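Conveyor tracking, week whatever

Quick one because I have the bus in 20 minutes and if I don't write this down I'll forget what I changed. Again.

So. Picking off the moving belt. The short version is that the planner was fine the whole time and I spent most of April blaming it. Sorry planner.

What I had before: camera sees cup, perception node spits out a pose, planner takes the pose, adds belt speed times a fixed delay, plans to that. Works great with the belt stopped. Works ok slow. Anything faster and the fingers close on air, always on the same side. Which should have been the clue. A random miss is noise, a miss that's always late is a clock. 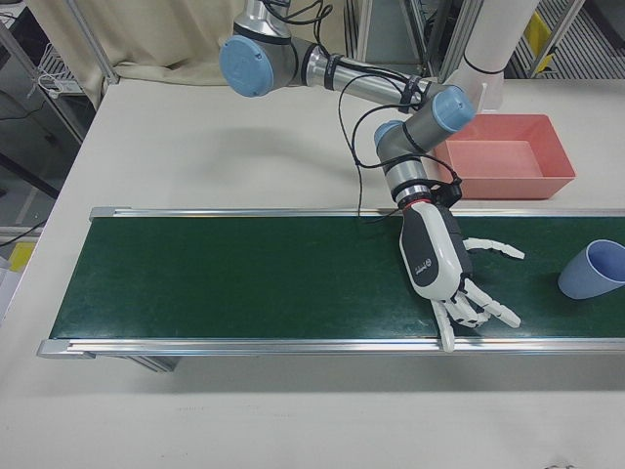
Anyway the fixed delay. I had it hard coded at 90 ms, from a measurement I did back when the whole thing ran on the old desktop. Since then we moved perception to another machine, added the hand driver, added logging (so much logging) and never measured again. The real number jumps around. On a quiet run it's close to what I had. With the tactile stream on it goes way up, and then every so often there's a spike where a frame just sits in a queue waiting for somebody to care.

The fix, in case anyone from Gresside is reading and has the same setup:

- stamp the frame when it's captured, not when the node gets around to it
- carry that stamp all the way through, don't let anything overwrite it (the filter was overwriting it. my filter. I wrote that)
- at plan time, roll the pose forward from the stamp to the expected contact time using the encoder, not the commanded belt speed
- if the stamp is too old, throw the pose out and wait for the next one

That last one feels wasteful but it's the best change of the lot. A stale pose is worse than no pose. The arm hesitates a bit and then goes to the right place.

Commanded speed vs encoder speed, by the way, not the same thing on our belt. It sags under load and takes a while to come up after a stop. I'd been trusting the number I typed in.

Second problem was the hand. Closing takes time and the fingers don't all arrive together, so "contact time" is kind of a lie. I was treating the grasp as an instant. Now there's a little table of close times per finger per starting pose, measured with a dumb script that opens and closes the hand over and over while I eat lunch. The planner aims for the middle of the window. Ludger Böttcher wants me to fit a proper model to it and he's probably right, but the table is 11 rows and it works and I can read it.

Then the thumb. It needs to be out of the way on approach and then come round late. I had it coming round early because that looked nicer in the sim. In the sim nothing ever gets bumped down the belt. 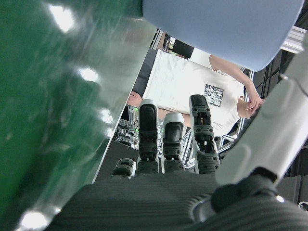
Wrist view is where I want to go next. The idea is that the fixed camera gets you in the neighborhood and then the wrist view does the last bit, small corrections only, belt motion subtracted out. Problems so far:

Fingers are in the picture all the time, obviously, so they have to be masked. I'm rendering the mask from the joint angles. It's good when the hand is open and lousy when it's half closed, I think the thumb offset in the model is wrong by a few degrees. Need to check the config, I copied it from the Erville setup and their hand is mounted differently.

Shiny stuff. Highlights on anything glossy make the tracker very happy, it locks on to them like they're real features and then they slide as the wrist moves. I tried just clamping the bright pixels. Helps, kills some good features too. Leaving it on for now.

And the background moves. People, cables, whatever. Cropping by depth should sort most of that out once I have depth I trust that close in.

Numbers, such as they are. Old code at medium speed: 3 good grasps out of 11. New code, same cup, same speed: 9 out of 11. Of the two misses one was a stale pose that got thru because my threshold was too loose, the other I have no idea. Log looks clean. Don't love that.

Todo before Sunday:

- thumb offset
- tighten the stale threshold
- replay tool needs to respect the capture stamps too, right now it re-stamps everyhting on playback so I can't reproduce a single timing bug with it
- merge the Wendt branch before it gets any older, 4 conflicts last time I looked

If the replay thing gets fixed I'll push it to the Skernness repo with the rest. Ok, bus.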